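What we are buying first

The arm budget is due at the end of the month and I have been putting off the hard part, so I am writing it down where I can find it again.

The short version is that Haddad wants us to order the whole cell in one go and I would like to split it in two. Their quote covers the arm, the controller, the stand, the wall panels, the lighting and two days of setup. It is a fair quote. It is also most of the year's money, and it leaves very little for the things that go on the end of the arm, which is where we always end up spending more than we planned.

Last time we did this I bought the arm first and worked out the tooling later. The mounting flange didn't match, the adapter took 6 weeks, and the arm stood under a dust sheet the whole time while we paid for the floor space. I don't want to do that again.

So for Piltus I have started from the tool side. The lines I have now are:

Tool flange and adapter
Connectors, plus spares
Cables and cable guides, 40 feet
Arm and controller
Stand
Lighting
Training
Shipping and rigging

Spares used to be at the bottom of my list and were the first thing cut. This time they are priced with the part they belong to. If the part stays in, the spare stays in.

Shipping is the line I trust least. Skotex gave me one price to the loading dock and another to the room, and the gap was big enough that I called to check. The second price includes a lift truck and two people for half a day. We have a pallet jack and a door that is 3 inches too narrow for the crate, so we are paying the second price.

I also put in 300 hours of our own time. It isn't an invoice, so it doesn't normally show up, but those hours come from somewhere and I got tired of explaining in the fall why other jobs were behind. Modeling is in there, and so is testing the programs before any hardware arrives. We are doing that part now. It costs a software seat and some evenings, and moving a wall in a model is free.

The lighting line may shrink. Haddad's panel is nice but we could hang shop fixtures and replace them later if the cameras complain. I have left it at full price until someone tries it.

Still open: whether the service plan starts at delivery or at first power-on. I asked twice and got two answers. I have asked for it in writing.

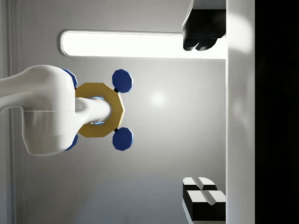
Plikunance, June

The Piltus model is at the stage where the gold ring and the four blue discs are on the arm and the light panel is on the wall behind. I am leaving the colors alone for now. Next job is the adapter drawing, then a second quote on the flange, and then the order form for the first half goes in.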